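Getting a handle on the kitchen counter (again)
Posted January 17, 2022

Every January I swear I'm going to keep the counter clear, and every January I last a week. So this year I tried something smaller. I didn't buy a single organizer. I just looked at what kept landing there and gave each thing a better home.

Mail was the worst. It comes in, it gets put down by the toaster, and then it breeds. Now I open it standing over the recycling bin, coat still on, and only the bills make it any farther. Those go in a folder clipped inside the cupboard door. I've paid everything on time for two months, which for me is a record!

Next up, onions and garlic. I kept them in a plastic produce bag for years and wondered why they sprouted and went soft. They want air and they want the dark, so anything open and roomy will do, kept in a cupboard or a shady corner. Keep the potatoes somewhere else, though – the two of them together spoil faster. I check mine when I'm starting dinner and use up whichever one feels the least firm.

Bread, I've gone back and forth on. A bread box is lovely if you go through a loaf in a couple of days. We don't, so I slice it, freeze it and toast it straight from the freezer. Crusty loaves can sit cut side down on the board overnight and be perfectly fine in the morning. 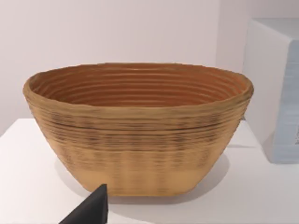
A deep oval bowl with a ridged, basket-like look.

If you do want one big bowl out on the counter, make it the only one. I had three at one point (fruit, keys, and a sort of museum of rubber bands and dead batteries) and they all filled up to the brim. With one, I have to decide. Ours is for fruit, and the bananas hang on a hook by themselves because they hurry everything else along.

For woven baskets, skip the soaking. I shake out the crumbs, go over the ridges with a dry paintbrush or an old toothbrush, then wipe with a barely damp cloth and let it air out well before anything goes back in. A folded dish towel in the bottom catches drips from a bruised peach, and you can throw it in the wash.

Oh, and the sponge! Stand it on its edge in a binder clip. My neighbor Vilgot Bråten showed me that one back in October and I've been telling everybody since. It dries out between uses and doesn't get that smell.

Next time I'm tackling the drawer under the stove. I pulled out 106 twist ties last night and I haven't reached the back yet.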